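The robotics club met in the back lab at the Dradthorpe campus, and by December only three people still came. Halyna Shevchuk wrote the code. Serpil Gökçe set up the table. Johannes Engelbrecht read the rules out loud until someone asked him to stop.

The task for the Nirnura round was sorting. Two arms, three bins, 80 points if every object ended up where the sheet said. Their best score was 45.

"Run it again," Halyna said.

Serpil checked the yellow bin and stepped back. The left arm went up and waited, the way it was supposed to. The right arm had the tall black piece and was taking it down into the last bin – slower than yesterday, because Halyna had cut the speed that afternoon and told no one. 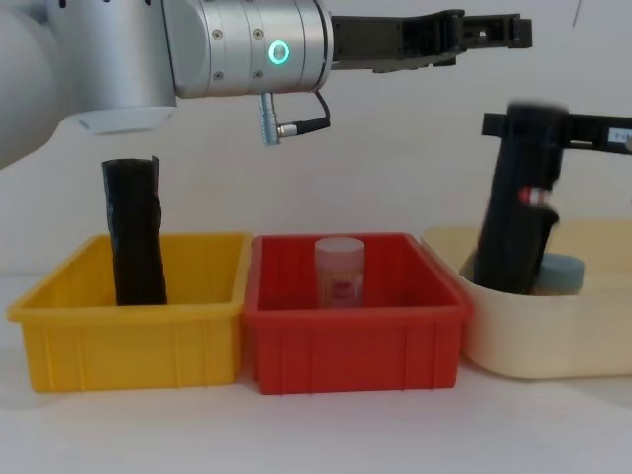
*Run 77. Left arm waiting, right arm over the cream bin.*

"It's slow," Johannes said.

"It's supposed to be slow."

"The rules say–"

"I know what the rules say."

Serpil watched the gripper and kept her hands behind her back. In October she had reached in to straighten a jar and the arm had stopped dead, and they had lost the evening to it. She thought about her mother, who wanted her home by seven, and about the bus, which came at ten to.

The fingers opened. The black piece leaned against the side of the bin and stayed there.

Halyna typed something. Johannes wrote the time in the notebook and turned the page around so she could see it.

"That's over," he said.

"By how much?"

"Four seconds."

She looked at the number for a while. Then she changed one line and saved the file, and Serpil went to put everything back at the start.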